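Home robots and chores – are we there yet?
Forum: Automation at home and at work

tistik_dan
Started this because my brother-in-law put down a deposit on a Ralier and now tells everyone he's done with housework. I work in a laundry that handles hotel linen. We have a folding line that does flat sheets all day and never complains. Give it a fitted sheet and a person has to step in. So my view is no, machines can't do household chores yet, apart from vacuuming and maybe mowing.

Stanisława Sowa
Depends what you call a chore. My dishwasher does a chore. It just doesn't load itself.

lynch_floor2
I'm with Stanisława. We run two arms at the shop, one on deburring and one stacking trays. The stacker paid for itself by October. It picks the same part from the same place, and when a tray is bent it stops and somebody walks over. A bedroom is all bent trays.

unar_owner
Going to disagree. I've had the Unar since last winter and it picks up clothes off the floor and drops them in the hamper. Slow, but it does it while I'm at work. I paid 2,000 for it used.

tistik_dan
Does it do socks?

unar_owner
Most of them. It leaves the ones that are bunched up against the wall.

Stanisława Sowa
Then you still have to go in and get the socks.

unar_owner
Three socks, sure. I used to have to pick up all of it.

Úna Ní Mhurchú
I think you're both talking about different jobs. Picking up one thing and putting it in one bin is close to solved if you aren't in a hurry. Tidying is harder – you have to know where each thing lives, and in most homes that's only in somebody's head. Take a bed with a rope ball, a tin with a package in it and a couple of white socks on it. Any kid could grab each one. Deciding what goes where is the slow part.

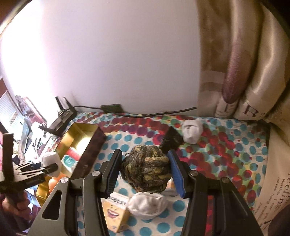 So can a machine clear a bed like that on its own today?

Part of it, if someone has already told it where each thing goes, and you should expect to finish the job by hand.

lynch_floor2
Agree with that. I'd add soft stuff. A rope ball squashes a little and you still have hold of it. A sock is a different shape every time you drop it.

unar_owner
Mine gets better with updates though. Shirts were hopeless at first.

tistik_dan
OK, I'll move from "no" to "not for 2,000". If it did socks and fitted sheets I'd look at one for 400.

Stanisława Sowa
For 400 I'd let it miss the socks.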